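About Barbridge

Barbridge inspects and maintains the outside of older buildings. The work covers concrete facades, rendered walls, curbs, drainage runs and the paved lanes between blocks. Customers are mostly property managers and owners of former industrial sites. The company has 25 employees in two departments, Field and Records, and one office at the Whiteley yard.

Until the Grudum system was introduced, every survey was done on foot. Two inspectors walked the length of a lane, one looking and one writing. Defects were marked on a paper elevation, and the elevations were typed up at the office in the evening. A long lane took most of a shift. The notes depended on who held the clipboard, and two inspectors could give the same stain two different names.

Grudum is a wheeled survey unit that drives a planned route along a lane and records the walls and pavement on both sides. It was specified by Maureen Rudd, head of Field, and is maintained in-house. The route is set in advance from a site plan. The unit holds its line, slows at marked stations and stops when its path is obstructed. It does not decide what is a defect. It proposes areas for review, and an inspector accepts, corrects or rejects each one.

The inspector walks behind the unit with a handheld stop control. This is a fixed rule and applies on private sites as well as public ones. The inspector also carries out the checks the unit cannot do: sounding the concrete with a hammer, probing render at low level, and checking whether a vent is open or blocked. Survey runs start at 6:30 a.m. where the site allows, before deliveries. 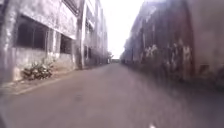

Review takes place at the office in a program called Jonamska, which places each proposed area on the elevation and keeps a record of who accepted it and when. Water marks, surface growth, cracking, spalling and lost render each have their own code. The list has 14 codes. It was longer at first, and was shortened after reviewers found that several were being used for the same thing. Frames blurred by movement are kept but are not used for grading. If a section of wall has no usable frame, it is surveyed again or inspected by hand, and the report says which.

The change in the work has been uneven. Typing up has gone. Field staff spend less time writing and more time at the wall, and they carry less. Records staff, who used to copy notes, now grade surface conditions, and this required training that the company had not planned for. The first group was trained in February by Jordan Tunstall, a former field inspector who now runs the review desk. New reviewers spend their first weeks on site before they grade anything. A dark streak on a screen can be old staining or an active leak, and the difference is easier to learn standing next to it.

Screen work brought its own problems. Early reviewers reported tired eyes and a tendency to accept proposals late in the shift that they would have questioned in the morning. Review sessions now end after 2 hours, followed by other work. Every rejected proposal is kept, and a second reviewer checks 100 accepted proposals from each large survey. Rejection rates are not used to assess individual staff.

No position was removed when the system came in. Two Field posts became review posts, and both were filled by people who asked for them. One has since gone back to Field at her own request – the arrangement allows this at any time. Pay grades for the two departments were brought together in the same agreement. Staff can stop a run for any reason without prior approval, and the reason is entered in the log afterward.

Some work remains manual. Steps, soft ground and passages too narrow for the unit are surveyed on foot using the same codes, so that the results can be compared. Work at height is done from a platform by a trained crew. Repair recommendations are written and signed by an inspector who has visited the site.

Customers receive the graded elevations, the frames behind each grade and a plain list of areas that were not inspected. Survey requests are handled by the Field department at the Whiteley yard. A site plan and a note of access hours should be sent with the request.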